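The Long Table After Supper

There is an hour in Jarkstead, somewhere between the last forkful of pie and the moment the porch lights come on, when the whole town seems to be doing the dishes. I grew up four streets over from the river, and on a warm evening in June, with the windows up, you could walk the length of our block and hear it the entire way: water running, a radio turned low, somebody laughing at something somebody else had said twenty minutes earlier and only now gotten around to finding funny.

I went back this summer to write about the food, I'll admit. Jarkstead has become a bit of a place to eat since Thongdee opened in the old shoe store on the corner (get the green papaya salad, and get there before six), and my editor wanted a few thousand hungry words. But every cook I sat down with wandered off the subject of cooking sooner or later and started telling me about cleaning up. Who washed, who dried, who vanished into the den. Which aunt couldn't be trusted with the good glasses. By my second day I had stopped steering them back.

My own family had firm rules. My grandmother washed, always, in water so hot the rest of us couldn't put a finger in it, and whoever was youngest and could see over the counter got handed the towel. Glasses first, then silver, then plates, and the roasting pan left to soak until my grandfather took pity on it around bedtime. You didn't talk about anything serious until the silver was done. I don't know who decided that, but it held for as long as she had the house, and I think half of the important news in our family was delivered to the back of her head while she worked on the gravy boat.

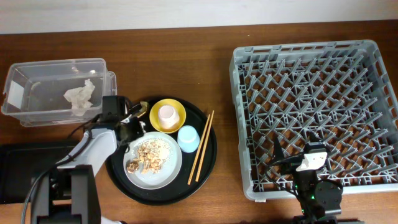 My mother, when she had her own kitchen, moved the whole business out to the table. She said the sink was a lonely place and she had spent enough of her life facing a wall. So the rack came out to where the company was, and the scraping and stacking and drying went on right there among the coffee cups, with guests who had been told to sit still picking up a towel in spite of themselves. It was slower, and there was usually a puddle, and people stayed until eleven.

That habit must be catching, or else my mother caught it from someone, for I ran into it all over town. At the Lurkesura, the supper club out past the grain elevator, they feed 23 people at one sitting on the first weekend of the month and they don't let anybody leave until the plates are back on the shelf. It's printed on the card, just under the dessert. The night I went, it was braised short ribs and a lemon pudding I am still thinking about, and I dried spoons beside a retired mail carrier who told me the entire plot of a novel he hadn't finished writing. He has been working on it for years. It takes place on a ferry, and I would buy a copy tomorrow.

The club started with 2 families and one borrowed soup pot. These days the waiting list runs to about 200 names, and there has been talk of a second sitting, and even of a dishwasher, a big commercial one, which has gone over the way you might imagine. Some of the older members have hands that don't care for hot water anymore, and they would be glad of it. Others feel that if you take away the washing up you've got yourself a restaurant, and Jarkstead already has one of those, with excellent papaya salad.

I took the question home with me and put it to the readers of our newsletter, thinking I might hear from a handful of you. The letters were still coming in when this issue went to the printer, and a good many of them were longer than this article.
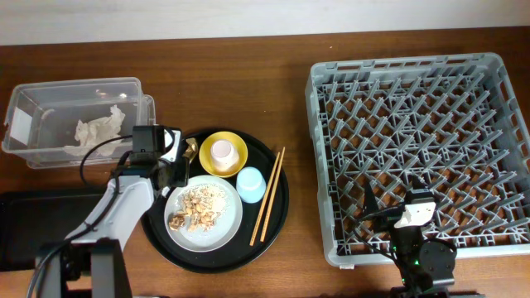 Harpreet Arsenault wrote that the machine should be bought at once and the argument dropped, having raised three boys in a house where the drying was supposed to be family time and was mostly family towel fights. The talk will happen anyway, the letter went on, so long as you don't turn on the television, and you can have it sitting down with your shoes off. What matters is that people don't jump up the second they've swallowed their last bite.

I read that one twice, and then I read it to my mother over the phone. She was quiet for a bit, and then said she'd always rather liked a towel fight. She still does hers at the table, though it's down to a couple of plates now and the one good skillet, and she'd had my cousin over for chicken and rice the night before. They'd gotten to talking about the old house and let the coffee go cold, and my cousin had put all the forks away in the wrong drawer.

The Lurkesura will vote on the dishwasher after the harvest supper. I've put my name on the list, and I'm bringing my own towel.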